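Indura Playtesters Wanted — 16 Spots Left

Posted by Kirsty Bellamy, January
Print this page | E-mail to a friend

Kinnear is looking for players to test Indura, our co-op mobile raid game, before it goes to more regions. Unpaid but you keep every skin you earn. We had 700 sign-ups for the last round and most never logged in, so please only apply if you can play.

What we need:
— four evenings, 7 pm to 9 pm, online
— a phone from the last few years, Android or iOS
— bug reports in English. Short is fine, spelling dosen't matter
— 18 or over

New map this time is Unddale. Also ranked, finally. Progress gets wiped at the end, sorry, no way round it.

To apply, send your player name, phone model and region to Samran Noiphan through the Siltport test page. Put INDURA in the subject line or it gets lost. 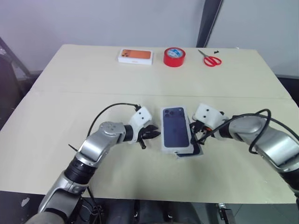
Invites go out in batches, first 500 by the end of the month. Check you're spam folder. Old testers need to re-apply.

Comments

Sơn Hà: Is controller support in yet? Last build kept dropping mine

Skarphéðinn: applied. please fix the lobby music

Kirsty Bellamy: @Sơn Hà partly — put it in your application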